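Pre-purchase inspection – harness handling cell, Brirkness
Checked by: Imani Mosoti
Period: May

1. Guarding and e-stops – OK. Both stops tested.
2. Gripper fingers – OK for now. Spare pair not in the Brouwer quote. Ask for it as a separate line.
3. Air supply – N/A, electric gripper.
4. Bin surface – Comment. Gloss finish throws glare under the overhead lights. Price matte liners before we commit to a second camera.

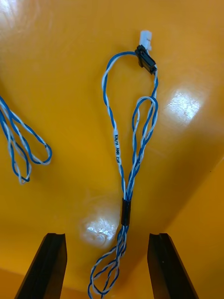 Item 5: blue and white twisted-pair harness, white plug at top, black sleeve lower down.

5. Part presentation – Fail. Loops can snag on a neighbouring harness. Hamisi Kioko to cost divided trays, 160 off.
6. Label legibility – OK by eye. Scanner trial still to be booked.
7. Floor anchors – Recheck 3 of them after the move to Nokville.

Hold the purchase order until items 4 and 5 are closed.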